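Kitchen and Workshop Tips: Planning and Budgeting for a Robot Arm
Kiltville Household Advisory Service
Updated 03/01/2020

Households considering a robot arm for kitchen use are advised to plan the layout on a computer before requesting quotes. A simulated kitchen costs little to change, and cupboards can be moved in an afternoon. 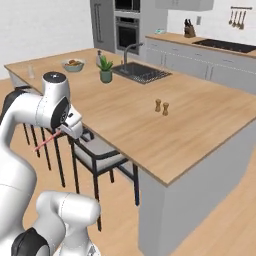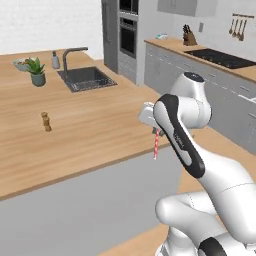 Simulated kitchen with the arm at the island.

Measure before you price

Record the height of the counter, the depth of the island and the clear floor on every side. Note where chairs are kept and how far they pull out. Suppliers will ask for the reach required, so measure from the proposed base to the farthest point the arm must serve. The sink and its faucet should be included in the plan, as a tall spout may limit movement across the counter.

Setting a budget

The arm is only part of the cost. Our planning figure for a first installation is $3515, made up of the arm, gripper, mounting and delivery. A further $400 should be set aside for electrical work, to be carried out by a licensed electrician. Owners should also allow for:
- spare finger pads for the gripper
- a yearly service visit
- floor repairs if the base is later moved
- any increase in home insurance

Comparing quotes

Obtain at least 2 written quotes. The advisory service holds current price lists from Ostico, Maruyama and Merkell, which may be viewed at the Kiltville office during business hours. Check that each quote covers the same items. Software licences are often listed separately and may renew each year.

Ask for the warranty terms in writing, including who pays for return freight. Residents outside the metropolitan area should confirm travel charges for service calls.

Timing

Delivery normally takes some 4 weeks from the date of deposit. Households planning a kitchen renovation should have the counters fitted first and book the arm afterwards. Price lists will next be reviewed in April.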